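Section 4: Getting the desk set up and your reply times sorted

By now you should have Flisport installed and be able to log in. If you can't, go back to Section 3, because nothing in this part works until the shared inbox is connected. I wrote these notes after moving our own helpdesk over in February, and I've left in the bits where I went wrong (there were a few!).

Before you start, you'll want the admin password, a list of everyone who answers tickets, and a cup of tea. It isn't hard but the screens are slow the first time round.

4.1 Making your queues

1. Open Settings, then Queues, and press New queue.
2. Give it a short name. I went with the long official department names at first and they got chopped in the sidebar, so every queue looked the same.
3. Pick an owner. This can be a person or a group. I'd go for a group every time, otherwise someone goes on holiday and the tickets just sit there.
4. Press Save, then wait for the green tick before you add the next one.

We ended up with 4 queues: accounts, hardware, building and everything else. The last one is by far the busiest and I've stopped fighting it.

Note: you can rename a queue later, but any saved searches pointing at the old name will quietly come back empty.
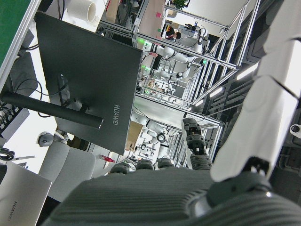 Sveinbjörnsson: I'd set the owners up as groups before making any queues at all. We did it in the order given here and had to open every queue again to swap the owner over.

Fair point, and if you've got a lot of queues I'd do it that way round too. Groups live under Settings, then People.

4.2 Reply targets

The targets are the little coloured clocks next to each ticket. They only run in office hours, so set those first or you'll come in on Monday morning to a wall of red.

1. Go to Settings, then Hours, and fill in your working week. Don't forget bank holidays, they're on a separate tab.
2. Go to Targets and choose a queue.
3. Type in the minutes for a first reply. I use 80 for hardware and 70 for accounts, and people seem happy enough with that.
4. Set the warning colour to come on a bit before the target, so there's still time to do something.
5. Tick Pause while waiting for customer. Please don't skip this one!

Caution: changing a target re-scores every open ticket in that queue straight away. Do it at the end of the day, and warn the team first.

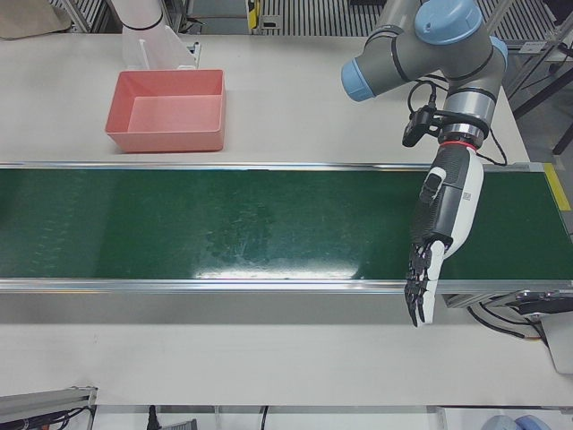
If the clocks still look wrong after all that, check the time zone on your own profile as well as the main one. Mine was an hour out for weeks and I kept blaming the office hours page.

4.3 Bringing over old tickets

1. Export from your old system as a plain CSV file. I was coming from Zotdale, where the export button is hidden under Reports.
2. Open the file and delete any columns you don't need.
3. In Flisport, choose Import, pick the file, and match up the columns on the left with the ones on the right.
4. Run the test import first. It checks the rows without saving anything.
5. Fix whatever it moans about, then run it properly.

Caution: turn off customer emails before the real import. The switch is at the bottom of the Import page, and it turns itself back on each time you leave.

Attachments don't come across in the CSV. Keep the old system readable for a while if you can, and see Section 5 for moving files in bulk.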